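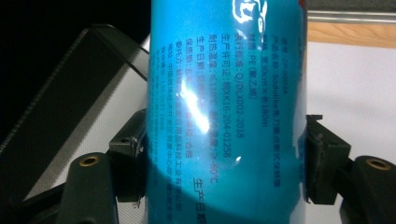 Figure 1. Roll packaging for stretch wrap stock, Chinese-language label. Printed width 30cm, length 180m, material PE.

Luncombe Kitchen Stores, packaging workstream
Progress report to the Drevance fund, July
Prepared by Mitali Wickramasinghe

1. Status
The stock review covers all consumables held in the dry store. Film, foil and parchment are finished. Bags and lidded tubs remain open and will carry over to the next period.

2. Film
Label data is now entered on the item record before a roll goes to the shelf. For the roll in Figure 1 the record holds the dimensions above, the executive standard Q/DLX002-2018 and the printed heat-resistance limit of 110°C. The production license number is transcribed separately and checked by a second reader. Small print that can't be read with confidence is left blank on the record and marked for follow-up with the supplier, Istau.

The printed heat limit has been copied to the kitchen sheet. Film is not to be used in the oven or in contact with pans on the range. Cornel Văduva has revised the sheet and posted it at both prep stations.

3. Storage
Rolls are stored upright on the lower shelf, label facing out. Shelf capacity is 40 rolls. The reorder point is 14. The earlier practice of keeping opened rolls in the drawer under the slicer has been stopped.

4. Spending
The shelf dividers were bought from Manríquez under the equipment line. No transfer between budget lines is requested.

5. Open items
Translation of the remaining label fields: with Istau, reply pending.
Item records for bags and tubs: 120 to enter.
Replacement cutter bars: 2 on order, delivery date not confirmed.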